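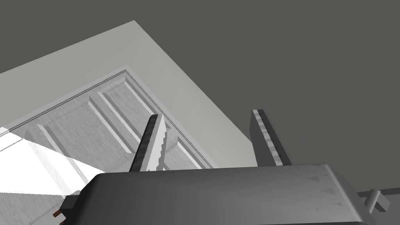

A Second Season for the Hall at Botha

The Botha Concert Hall opened its second full season on January 2, 2019, with an evening of choral and popular music that filled every one of its 732 seats. The program was presented jointly by the Fuluvley Chamber Choir and Zaltum, a five-member band whose first album was recorded in the same building.

Until recently, a visit to the hall required some determination. The regional rail line ends at Drellard, and passengers arriving for an evening performance were left with a long walk along the river road or a wait for one of the town's few taxis. Many residents of the surrounding district stated in a survey conducted by the hall that they would attend concerts more often if they could be certain of a way home. Of the 410 people who responded, 134 had never been inside the building.

The management answered with a shuttle bus. It leaves Drellard station 20 minutes after the arrival of each evening train and returns when the audience has left the hall. The fare is included in the price of the concert ticket. Passengers who hold a season pass may also use the service on rehearsal days, when the lobby café is open and the doors to the upper gallery are left unlocked for visitors who wish to listen.

Ticket prices have been revised as well. The most expensive seats, those in the center section of the ground floor, cost slightly more than they did in the first season. Seats in the upper gallery have been reduced by a third, and students may purchase any unsold place at a single low rate on the evening of the performance. The hall reports that the gallery, which was often half empty during its first year, has been well attended since the change took effect in November.

The opening concert gave a fair impression of what the new season is intended to offer. The choir began with a group of unaccompanied settings of winter hymns, sung from the rear of the auditorium with the house lights lowered. The sound carried clearly to the stage end of the room, and the quieter passages were heard without strain. Less successful was a long cantata for choir and piano, in which the lower voices were at times covered by the instrument. The lid of the piano was closed for the final movement, and the balance improved.

Zaltum took the stage after the intermission. The band's music draws on dance tunes of the river towns, played on fiddle, accordion, guitar, bass and drums, and it has gained a considerable following among listeners who would not ordinarily buy a ticket for a choral concert. The first three songs were performed without a pause. By the fourth, a portion of the audience in the side aisles had risen to dance, and the ushers permitted them to remain standing provided that the exits were kept clear.

The two ensembles joined for the last part of the evening, a sequence of five songs arranged for the occasion. The arrangements were modest in scale. In most of them the choir supplied sustained harmonies beneath the fiddle, and only in the closing number did the full company sing the melody together. The audience asked for it a second time and received it.

The remainder of the season includes a series of afternoon recitals, two visits by touring dance companies and a weekend devoted to new works for brass. Zaltum will return in the spring for a standing concert, with the ground floor seats removed. Tickets for all events are available from the box office in the lobby and at the counter in Drellard station. Shuttle times are printed on the reverse of each ticket.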